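第5章 双臂收纳任务:从任务说明到第一批演示数据

本章内容
5.1 课题的来历
5.2 把任务写成文字
5.3 工作台的准备
5.4 遥操作与演示
5.5 数据的检查与取舍
5.6 小组分工与记录本

学习本章之前,应当完成第3章的关节标定练习,并能独立启动和停止一条机械臂。第4章中有关手眼关系的推导在本章只用到结论,推导过程没有看懂的同学可以先往下读,做到5.3节时再翻回去。

本章所用的术语中,“演示”指由人操纵机械臂完整做一遍任务时记录下来的数据,包括各关节的角度、夹爪的开合量和各路摄像头的画面。“回合”指从起始姿态开始、到机械臂回到起始姿态为止的一段过程。一次演示对应一个回合,一个回合中可以有多次抓取。“策略”指根据当前画面和关节状态给出下一步动作的程序,本章只为它准备数据,训练放在第6章。

5.1 课题的来历

本章围绕一个学生社团的课题展开。社团名叫Besa,成员来自机械、电子和计算机几个专业,指导教师是Mirjam Hendriks。课题在社团内部的代号是Grivum,任务内容用一句话就能说完:两条机械臂把桌上的带盖小罐子放进一个塑料收纳篮。

社团最初想做的任务比这难得多。第一次讨论时,有人提出叠衣服,有人提出给花浇水,还有人提出让机械臂泡茶。泡茶的方案写了四页,包括取茶罐、开盖、舀茶叶、倒水、盖盖。Hendriks老师看过以后,让大家把每一步可能失败的情形列出来,列到“开盖”这一步时已经写满了一张纸。于是方案被拆开,留下了其中最靠前的部分,也就是罐子的拿起和放下。收纳篮是后来加进去的,目的是给“放下”规定一个明确的地点。

罐子由泡茶方案沿用下来。这类罐子表面有釉,比较光滑,盖顶装着金属环,抓起来比积木和纸盒麻烦。积木的棱面容易被夹爪贴住,罐身是圆的,两指夹爪与罐身的接触面很窄,夹得偏一点,罐子就会在指间转动。盖子又是另一件事:盖子与罐身是分开的两件,抓罐身时盖子只靠自身重量压着,罐子一倾斜,盖子就有可能滑开。社团选定这个任务时,有两名成员认为它太简单,不足以作为一个学期的课题。一个月后他们改变了看法。

课题组共有四名学生。江静文(Ching-wen Chiang)负责机械臂和夹爪,Dede Dramani负责摄像头与数据记录,Carolina Aguiar负责任务说明和现场记录,何诗颖(Sze-wing Ho)负责数据检查,后来也负责训练。四个人都要轮流担任操作员,这一点在5.6节还会谈到。

课题的第一个目标是在12月之前采集200次演示,并从中挑出可用于训练的部分。实际可用的是168次。这两个数字之间的差额是怎样产生的,是本章后半部分的主要内容。

5.2 把任务写成文字

初学者往往跳过这一步,直接坐到操作位上开始录数据。Grivum课题组第一周也是这样做的。三名成员各录了一批演示,放在一起回放时,才看出每个人做的任务并不相同。江静文先拿离篮子最近的罐子,Aguiar先拿最外侧的罐子,Dramani则看哪只手方便就用哪只手。有人把罐子放到篮底后松开,有人在离篮底还有一段距离时就松开,让罐子自己落下去。三个人都认为自己完成了任务,按当时那一句话的说明,三个人也确实都完成了。

这批数据没有用于训练。课题组停下来写了一份任务说明,前后改了几稿。下面按最后一稿的顺序介绍其中的各项内容。各校在实验课上写自己的任务说明时,可以照这个顺序来写。

第一项是起始状态。起始状态要说明机械臂停在什么姿态,夹爪张开还是闭合,罐子和篮子摆在什么范围之内。Grivum的规定是:两条机械臂都回到标定时记下的停放姿态,夹爪张开;罐子直立,盖子盖好,集中放在桌面靠前的区域;篮子放在罐子后方,口朝上,方向可以变化。这里用“范围”而不用“位置”,是有意为之。如果每次都把罐子摆在同一点上,策略学到的很可能只是一条固定的轨迹,罐子挪开一点就抓不到了。

第二项是结束状态。最后一稿写的是:起始时放在桌面上的罐子全部直立在篮中,盖子仍在罐上,夹爪张开,两条机械臂回到停放姿态。这句话里的每个分句都对应着一次真实的争论。“直立”是在一次演示中罐子躺倒在篮子里之后加上的,“盖子仍在罐上”是在盖子掉进篮子而罐身站得很稳之后加上的。“夹爪张开”看起来多余,但在早期的演示里,有的操作员习惯在结束时把夹爪合上,有的不合,回放时就分不清哪一帧算是结束。

第三项是动作顺序与用手规则。这一项可以写得严,也可以写得松。写得严,数据之间的一致性好,所需的演示次数较少;写得松,策略见过的情形更多,但要用更多的数据才能学稳。课题组选了中间的做法:不规定罐子的先后顺序,但规定离哪条臂近就用哪条臂去拿,两条臂不得同时进入篮子上方。后半句是出于安全考虑写的。两条臂同时伸到篮子上方时,夹爪之间的距离很小,操作员又各自盯着自己手里的罐子,容易相碰。

第四项是松开的条件。最后一稿的要求是:罐底接触篮底以后再张开夹爪,张开后先竖直上升,再水平移开。如果夹爪一张开就往旁边走,手指内侧会带到罐身,把刚放好的罐子碰斜。这个问题在篮子空的时候不明显,等到篮中已有几个罐子时就很常见了。

第五项是失败的处理。演示中出现失误时,操作员应当继续、重试还是中止?课题组把失误分成两类。抓空、抓偏、罐子放歪后还能扶正的,允许重试,并把重试的过程一并录下来,让策略有机会见到失误之后如何挽回。罐子翻倒、盖子脱落、两臂相碰的,立即中止,这一回合作废,在记录本上注明原因。

任务说明不宜太长。Grivum的最后一稿打印出来只有一页,贴在操作位旁边。Hendriks老师的要求是,一名没有参加过讨论的同学读完这一页,应当能够判断任意一段录像算不算成功。课题组请隔壁实验室的同学试过一次,给他看了若干段回放,让他只凭这一页纸作判断。他与课题组意见不同的地方,就是下一稿要改的地方。

写任务说明时还要注意用词。“轻轻放下”“拿稳”“摆整齐”一类的说法,读起来没有问题,执行时却各人有各人的标准。能换成可以看见的条件的,尽量换掉。“拿稳”换成“提起后罐身不在指间转动”,“摆整齐”在这个任务里干脆删去,篮中的罐子只要求直立,不要求排列。

5.3 工作台的准备

任务说明写好以后,要按它来布置工作台。工作台包括桌面、机械臂的安装座、背景、摄像头和灯光几个部分。Grivum的工作台用铝型材作框架,两条机械臂装在前侧,桌面是深青色,背后围有画着云朵图案的蓝色背景板。

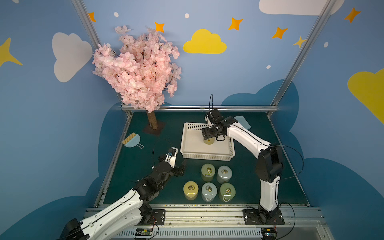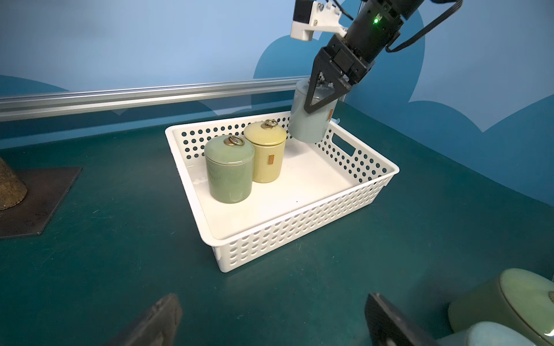 桌面的颜色要与被抓取的物体拉开差别。浅色的罐子放在浅色的桌面上,边缘在画面中容易与桌面混在一起,人看着费劲,策略也同样费劲。桌面还应当不反光。课题组试过一块亮面板,灯光在上面形成一片亮斑,机械臂一动,亮斑的形状就跟着变,后来换掉了。

背景板的作用是把工作台与房间隔开。没有背景板时,摄像头会拍到走动的人、开关的门和窗外的光线变化,这些内容与任务无关,却会进入每一帧画面。背景板上有没有图案,对本章的任务影响不大,只要图案在整个采集期间保持不变。如果采集到一半更换了背景,前后两批数据就应当分开编号,训练时也要留意。

安装座必须固定牢固。机械臂在伸展到最远处时,安装座承受的力矩最大,螺栓稍有松动,末端的偏差就会放大到肉眼可见的程度。江静文在每次采集前都做同一个检查:断电,用手握住大臂前后轻推,看安装座与型材之间有没有相对位移。有位移就重新拧紧,拧紧后重做一次停放姿态的核对。这个检查只需一两分钟,写进开机步骤里比较稳妥,靠人记着容易忘掉。

线缆也要在这时理好。夹爪和腕部摄像头的线缆要随机械臂一起运动,留得太短,手腕转到极限位置时会被拉紧;留得太长,线圈会垂到罐子上方,挡住镜头,或者挂住罐盖上的金属环。检查的办法是让机械臂慢速走遍工作范围的各个角落,特别是手腕转动最大的几个姿态,观察线缆是否始终留有余量。检查时应有一人把手放在急停按钮上。

摄像头分为两类。第一类固定在工作台旁边或上方,拍摄整个桌面,位置在采集期间不得移动。第二类装在腕部,随夹爪运动,拍摄夹爪前方的一小块区域。固定摄像头看得全,但夹爪靠近罐子时,手臂自身常常把罐子挡住。腕部摄像头正好在这时看得清楚,它的缺点是视野窄,手臂转到别处时,可能完全看不到篮子。两类画面要配合使用,缺一路数据的回合在本课题中一律作废。

固定摄像头装好以后,应当在支架和型材的接缝处画上记号线。摄像头被碰动是很常见的事,碰动的幅度往往小到当时察觉不了,几天以后对比画面才看得出来。有了记号线,每次开机时看一眼就能确认。Dramani另外保存了一张空桌面的参考画面,开机后把当前画面与它叠在一起比较,偏差较大时先调整再开始采集。

灯光的要求是稳定。课题组所在的房间有一扇朝西的窗,下午四点以后阳光会照到工作台上,同样的罐子在画面里颜色差别很大。起初他们只在上午采集,后来拉上窗帘,改用固定的顶灯,采集时间才不受限制。使用顶灯时要注意摄像头的曝光方式。自动曝光在手臂进入画面时会改变整个画面的亮度,建议锁定曝光和白平衡,并把锁定的参数写在记录本的首页。

最后是安全方面的准备。操作员和旁边的同学应当清楚急停按钮的位置,并在正式采集之前各按一次,确认按钮有效。机械臂通电期间,任何人不得把手伸入工作范围。重新摆放罐子之前,操作员先把机械臂退回停放姿态,口头报“停”,听到这个字以后,另一名同学才可以伸手。摆放结束,摆放的人报“好”,操作员方可继续。这两个字听上去过于简单,课题组一开始并没有认真执行,有一次操作员以为对方已经退开,提前动了主臂。当时没有人受伤,此后两个字每一回合都要报。

罐子本身也属于准备工作的一部分。带釉的罐子夹取多次以后,表面会留下指印和夹爪垫的痕迹,摩擦情况随之改变。课题组在每个采集时段开始前用干布把罐子擦一遍,夹爪垫也一并擦净。如果罐口有缺损或者盖子合不严,应当换下来,不要继续使用。碎瓷片很锋利,罐子摔碎时先断电,用刷子和簸箕清理,不要直接用手去捡。

5.4 遥操作与演示

本课题采用主从式遥操作。操作员手中握着一对主臂,工作台上的一对从臂跟随主臂运动,主臂的各关节角度经过换算后成为从臂的目标角度。这种方式的好处是直观,操作员不需要考虑坐标变换,手往前送,从臂就往前伸。它的不足在于缺少触觉。从臂的夹爪碰到罐子时,操作员手上几乎没有感觉,只能靠眼睛看。

初次操作的人有几个共同的毛病。

一是动作太快。人拿罐子通常一气呵成,手在移动的过程中已经开始合拢。用从臂做同样的动作时,从臂的响应要比主臂迟一点,操作员看到的位置总是略为滞后,合拢的时刻就不准。初学时应当把接近、对准、合拢、提起分成清楚的几步,步与步之间稍作停顿。熟练以后停顿可以缩短,但不要完全省去。

停顿也不能太长。何诗颖在检查早期数据时注意到,有的演示在抓取之前停了很久,操作员在犹豫从哪个角度下手。这样的数据里有大量画面几乎不变、动作也几乎为零的片段,用它训练出来的策略很容易学会停在原处。课题组后来的约定是,开始录制之前先想好这一回合怎么做,录制开始之后不再长时间考虑。遇到确实拿不定主意的情况,就中止重来。

二是只看夹爪,不看整条手臂。操作员的注意力集中在夹爪和罐子之间的那一点空隙上,手肘碰到了旁边的东西也不知道。双臂任务里这个问题更突出,右臂在工作时,左臂如果没有停在合适的位置,就可能挡住右臂的去路。练习时可以先做单臂的回合,另一条臂固定在停放姿态,等单臂的成功率稳定以后再加上第二条臂。

三是抓取的高度不合适。罐子的重心在罐身中部偏下,夹在靠近罐口的位置时,提起后罐身容易摆动;夹得过低,夹爪的指尖会碰到桌面,或者碰到旁边的罐子。合适的高度要在练习中找。课题组找到之后,把它与罐身上的某个特征对应起来,例如“指尖与罐身最宽处平齐”,并写进了操作提示。抓取金属环的做法也有人试过。金属环又细又能活动,夹爪很难一次夹准,即使夹住了,提起来的也只是盖子。任务说明中因此明确规定抓取罐身。

四是进篮时的姿态。篮壁虽然不高,提着罐子越过篮壁时仍要留出余量。操作员坐在工作台的正前方,对前后方向的距离判断不准,常常以为罐底已经越过了篮壁,其实还差一点。这时一往前送,罐底就撞在篮壁上,篮子被推着往后走。篮子很轻,一推就动,推动以后它与先前放好的罐子一起移位,后面的动作全要跟着改。解决的办法是先抬高再平移,平移到位以后再下降,不要走斜线。

放置时还要考虑给后面的罐子留地方。第一个罐子如果放在篮子正中,剩下的空间被分成两半,后面的罐子就要插进窄缝里,夹爪的手指没有张开的余地。从篮子的一端开始放,向另一端推进,就从容得多。这一条最初没有写进任务说明,只作为操作提示。后来检查数据时发现,放在正中的演示失败的比例明显偏高,才改成了规定。

操作员的姿势也会影响数据。主臂的高度要调到手肘能自然弯曲的位置。连续操作时间一长,手会发抖,从臂会忠实地跟着抖动。课题组规定每人连续操作不超过半小时,时间到了就换人。换人之前由上一名操作员把当天的注意事项告诉下一名,例如某个关节今天有轻微的异响,或者某个罐子的盖子比较松。

每个回合的流程固定如下。摆放的人按照任务说明摆好罐子和篮子,退开,报“好”。操作员确认两臂处于停放姿态,踩下脚踏开关开始录制,完成任务,回到停放姿态,再踩一次脚踏开关结束录制。记录的人在记录本上写下回合编号、操作员姓名的缩写、成功或作废、备注。随后操作员报“停”,摆放的人上前清空篮子,重新摆放。

摆放的方式应当有变化,而变化最好事先定好。由人随手摆放,看起来是随机的,实际上每个人都有自己的习惯,比如总把颜色深的放在一侧,总把篮子摆成与桌边平行。Aguiar编了一份摆放表,每一行给出各个罐子所在的格子和篮子的朝向,摆放的人照着表来摆。表是用程序随机生成的,生成以后再由人看一遍,去掉罐子与篮子重叠之类不能实现的组合。桌面上并不真的画格子,格子只在一张透明的薄板上,摆放时放上去对一下,对好就取走。

5.5 数据的检查与取舍

采集结束不等于数据可用。课题组把检查分成两步,第一步由程序完成,第二步由人完成。

程序检查的是记录是否完整。它要确认各路画面的帧数与关节数据的条数能够对上,时间戳单调递增,没有长时间的缺口,各关节的角度都在允许的范围之内。程序检查应当在每个采集时段结束时立即进行,不要积攒到最后。课题组在这一点上吃过亏。有一个下午,一路腕部摄像头的接头松动,画面时断时续,当时没有查看,直到周末整理数据才发现,那个下午录的回合大部分只能放弃。以后每录满十个回合,就停下来跑一次检查程序。

人工检查的是任务是否真正完成,过程是否符合任务说明。检查的人以较快的速度回放每一段演示,对照那一页纸逐条判断。判断结果分为“可用”“不可用”“待定”三种。待定的演示由另一个人再看一遍,两人意见仍然不同的,交给全组讨论。

检查人不检查自己操作的演示。人对自己的失误容易宽容,或者反过来过于苛刻,这两种情况课题组都遇到过。何诗颖负责组织检查,但她自己操作的回合由Dramani来看。

200次演示中,最后保留168次。被剔除的演示按原因归为以下几类。

第一类是记录不完整,主要来自前面提到的接头松动,另外还有几次是操作员忘记踩脚踏开关,录到一半才想起来。

第二类是结束状态不符合要求。其中最多的是盖子移位。盖子没有掉,但是偏到了一边,一侧翘了起来。任务说明中写的是“盖子仍在罐上”,按字面讲,偏了的盖子也还在罐上。全组讨论之后决定剔除,并把那句话改为“盖子与罐口贴合”。改动之后,先前已经判为可用的演示也要重新看一遍。修改标准的代价往往就在这里,改得越晚,要返工的越多。

第三类是过程违规,例如两臂同时进入篮子上方,或者夹爪在罐底尚未接触篮底时张开。这类演示从结束状态看没有任何问题,只看最后一帧是发现不了的。要不要剔除它们,组内意见不一。Dramani主张保留,理由是任务毕竟完成了,数据来之不易。江静文主张剔除,她担心策略学到提前松手的习惯,换到更高的位置上也照样松手。最后采用了江静文的意见。读者可以想一想,如果演示的总数再少一些,这个决定是否还合适。

第四类是停顿过长或动作反复。这一类的界限最不好划。课题组先让程序标出动作接近于零的时段,超过规定长度的由人来看。如果停顿只出现在开头或结尾,把这一段裁掉,演示仍可使用;如果停顿在中间,则整段剔除。裁剪时必须让画面与关节数据在同一时刻截断,并在记录中注明裁剪过。

被剔除的数据不要删除。Grivum课题组把它们放在单独的目录里,附上原因。这样做占一些存储空间,但有几处用途。训练出的策略如果表现反常,可以回头查看类似的失败是否在采集时就出现过。以后若要训练一个判断成败的分类器,失败的演示正是所需要的负例。新成员学习检查时,这些录像也比口头讲解有效。

原始数据与处理后的数据要分开存放。原始数据一经写入就设为只读,所有裁剪、重采样和格式转换都在副本上进行。课题组把转换程序命名为Skirnov,每次运行时自动写下所用的版本和参数。名字没有特别的含义,是起名那天大家随口定的。要紧的是参数有据可查。半年以后如果有人问起某个文件是怎样来的,应当能够从原始数据出发,重新得到一模一样的结果。

检查完毕之后,还应当看一看数据的分布。把可用的演示按摆放表的行号列出来,看哪些摆放方式出现得多,哪些出现得少。剔除往往不是均匀发生的。难做的摆放方式失败多,剔除也多,结果留下来的数据偏向容易的情形。课题组在统计中看到,篮子斜放而罐子又靠近桌角的几种摆法,留下的演示很少,于是在下一阶段的计划中把这几种摆法单独列出来补录。补录应当在与原来相同的灯光和摄像头条件下进行,否则补来的数据会自成一类。

左右两臂的使用比例也要看。按照就近用手的规则,罐子摆在哪一侧,就由哪一侧的手臂去拿。如果摆放表偏向右侧,左臂的数据就会不足。数据中某条臂长时间停在原处,策略也会倾向于让它停在原处。

5.6 小组分工与记录本

课题组四个人各有负责的部分,同时都轮流做操作员、摆放员和记录员。轮换有两方面的考虑。从数据的角度说,只有一个人操作,策略学到的就是这一个人的习惯;几个人操作,数据中的动作会更多样。从学习的角度说,只做检查而没有操作过的人,很难理解一次抓取为什么会失败,只操作而不检查的人,也不容易体会到自己随手的一个动作给后面添了多少工作。

轮换也有代价。每个人开始操作时都有一段不熟练的时期,这个时期的数据质量不高。课题组的办法是,每名操作员在正式采集之前要完成一定数量的练习回合,练习回合照常录制,照常检查,但不计入总数。连续若干个练习回合都通过检查,才开始正式采集。具体的数量由各组根据课时来定。

记录本用的是普通的纸质本子。Aguiar试过用电子表格,采集时手边没有空出来的键盘,往往要等几个回合之后再补填,补填时已经记不清哪一回合发生了什么。换回纸笔以后,备注写得又短又及时。每个时段结束,记录员把当天的内容录入表格,由另一个人核对回合编号。

备注应当写看到的事实,少写推测。“第三次抓取时罐身转动,重试一次后提起”是有用的备注。“今天夹爪不太好用”过几天再看,就不知道说的是什么。如果要写推测,就注明是推测,写清依据。有一次备注里写着“右夹爪疑似变松,同一个罐子上午能提起,下午滑脱”,江静文据此拆开夹爪,发现一侧的指垫已经移位。

记录本的首页抄录各项固定参数,包括摄像头的曝光值、从臂的速度上限、夹爪的最大夹持力和任务说明的版本号。任何一项有改动,都要在改动当天的页面上写明,并画一条横线,把改动前后的回合隔开。同一条横线也要体现在数据的目录结构中。

组内每周开一次短会。会上先看数据,每个人挑出本周一段做得好的演示和一段做得不好的演示,放给大家看,说明原因。看录像时容易变成互相挑毛病,Hendriks老师要求不好的那一段必须从自己操作的回合里挑。短会的另一项内容是核对进度,按当前的速度推算能否按时完成,需不需要增加时段。

社团与外校也有一些往来。Deschamps是另一所学校的学生项目,做的同样是桌面整理,用的是单臂。两边交换过任务说明,互相按照对方的说明试录了几个回合。对方在试录之后提出,Grivum的任务说明没有写明罐子被推动但没有翻倒时应该怎么办。课题组的成员从来没有把这当作问题,他们都默认可以继续,只是谁也没有写下来。这一条后来补进了第五项“失败的处理”。各校在完成本章的实验以后,如果有条件,可以与邻组交换任务说明,各录两三个回合,把执行中遇到的疑问写在对方的说明旁边。

实验准备

本章的实验分三次课进行。第一次课不通电,内容是写任务说明和布置工作台。每组选定一种日常用品作为抓取对象,可以用带盖的罐子,也可以用杯子、瓶子或盒子,重量不要超过机械臂说明书给出的负载。易碎物品在正式使用之前,先用形状相近的塑料件代替,练习熟练后再更换。第二次课进行开机检查和练习回合。第三次课开始正式采集。

上课前每组应备好下列物品:打印好的任务说明一页,摆放表一份,记录本一本,干布一块,记号笔一支,备用的夹爪垫一副。任务说明在第一次课结束时交给教师审阅,第二次课开始时发还。没有通过审阅的小组,第二次课先修改说明,再开机。

5.2节提到的几项内容,在实验中逐项都要写出。下一小节给出一份空白的任务说明格式,并以罐子收纳任务为例填写了前两项。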